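**Progress report to Nirnen: good practice rules for simulated grasping trials**
Prepared by the Clekgate project team
28 October 2021

Dear all,

This has been our best stretch of the grant so far, and I'm happy to be writing it up. When we started in March, the plan was to produce a short set of rules that any small lab could follow when it reports on simulated grasping. We now have a full draft, it has been used by people outside our own group, and it has already changed how we work ourselves (more on that below, including one or two things I'm a bit embarrassed about).

## Where the draft stands

The draft has 15 rules. Each one fits on half a page and has the same layout: the rule in one sentence, why it matters, what a passing record looks like, and what to do if you can't meet it. We spent far longer on that last part than we expected. Labs are much more willing to write down a shortfall if the rules give them a plain place to do it.

The rules fall into two groups. The first covers setup: what has to be fixed and written down before a trial is run. Arm model, gripper model, object file, physics settings, starting pose, camera positions, random seed. The second covers outcome: what you may call a success, who or what decides, and what must be kept so that someone else can check.

Setup was the easy half. Most labs already save nearly all of it somewhere, and the work was in agreeing on one sheet and one order. We did have a lively week on rule 4, which says that gravity and contact settings must be stated even when they are the simulator's defaults. Some of the group felt this was fussy. Then Strazds sent us two sets of results made with the "same defaults" in different releases of the simulator, and they didn't agree. Rule 4 stayed, and it now asks for the release number too.

Rule 6 deals with the starting pose, and it's the one I'd most like you to read closely. It asks for a saved view of the whole hand and the object, taken from outside the arm, before the fingers start to close.

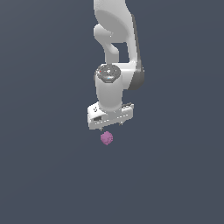 The reason for such a modest rule is that pose numbers alone get misread all the time. People mix up the wrist frame and the hand frame, or give the angle in the wrong order, and a reader has no way of catching it. With a view saved beside the numbers, a reviewer can spot a gross mistake in seconds. We tried this on our own back catalog of 119 trials and found 20 where the written pose and the saved view could not both be right. Those have been corrected or withdrawn, and the list is in the shared folder.

## Trying the rules on real work

We had promised you one outside test. Virkico and Strazds both took part, so you're getting two! Each lab ran its usual grasping work with the draft beside it and sent us the full records. Together they gave us 497 trials, more than we had dared hope for, and we've read every sheet.

The setup rules held up well. Both labs filled in the sheet without much help, and the questions we got were mainly about wording. Virkico wanted to know if "object file" meant the visual mesh or the collision mesh. It was a very good question, and the rule now asks for both, by name.

The outcome rules had a rougher time. Our first version of rule 11 said a grasp could be reported as a success if "the object is held between the fingers." That sounded fine in a meeting room. In use, the two labs read it in completely different ways. One counted any trial that ended with the object between the fingers. The other wanted contact on both sides and a lift. Same words, very different success rates.

We rewrote rule 11 around three separate entries: position, contact and hold. Position may be judged from a view. Contact must come from the simulator's own contact record, for each finger. Hold needs a stated lift height and a stated time. A report can give any or all of them, but only a trial with all three may be called a grasp.

A close view is still asked for under the position entry. It's useful for seeing how an odd shape sits relative to the fingers, and knobby or uneven objects are where position and contact most often get muddled. It just can't stand in for the other two entries. 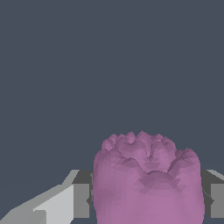 Noemi Russo was firmly against letting the view count for anything under rule 11. Her comment on the second draft read: "If the contact record is there, use the contact record. Once you let people judge from a picture, even for position, they'll slide back into calling it a grasp by the second paragraph." She asked that the position entry be taken from logged coordinates and nothing else.

We talked this through on a long call and ended up somewhere in the middle. Logged coordinates are now required, and the view goes with them as a check, the same as in rule 6. Noemi still thinks we're being soft, and she may be right. We've agreed to look at it again once a third lab has used the rules, and her note will be printed in full with the draft so that readers can weigh it for themselves.

## What we got wrong

I underestimated how long the records would take to read. I had planned on a few minutes a sheet, and it came out at roughly double that, mostly because people (us included!) put important things in the free text box. Two of the most common free text remarks have become proper fields.

We also started out with no rule on naming views. One lab sent folders full of files called "final" and "final2" – I won't say which, but I recognized the style from my own desk. Rule 8 now sets out a pattern: trial number, camera, simulation step. It's dull, and it has saved us hours.

Rule 9 grew out of that. Where a trial has views from more than one step, the steps must be stated, and the views may not be arranged so as to suggest an order the log doesn't back up. Two outside views of an arm over the same object can look very much alike, and a reader will put them into a before and after without being asked.

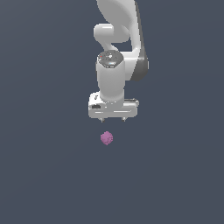

It sounds obvious written down, but our own slides from the spring would have failed it. They've been fixed, with the step number added to every one.

## Spending and time

We are within budget on every line. The travel money is mostly unspent, as both outside tests were done remotely, and I'd like to ask if we may move part of it to editing. The draft is clear to people who run simulators every day. It needs to be just as clear to a student in their first month, and a good editor would get us there faster than we can ourselves.

We're two weeks behind on the worked records that will go with the rules. The trials are done and the sheets are filled in, but rule 11 changed late and the outcome pages have to be redone to match.

## Next

- Redo the outcome pages of the worked records under the new rule 11
- Bring in a third lab, ideally one using a suction tool, to see which rules quietly assume two fingers
- Settle the position entry with Noemi and the Virkico group
- Write the one-page sheet for reviewers, who so far have had to work from the full draft
- Send you the complete set for comment before it goes public

The suction question is the one I'm most excited about. I suspect rule 11 will need another entry, and I'd much rather find that out now than after release. If anyone at Nirnen knows a group that might be willing, please put us in touch – we can have the sheets with them the same day.

With thanks from all of us at Clekgate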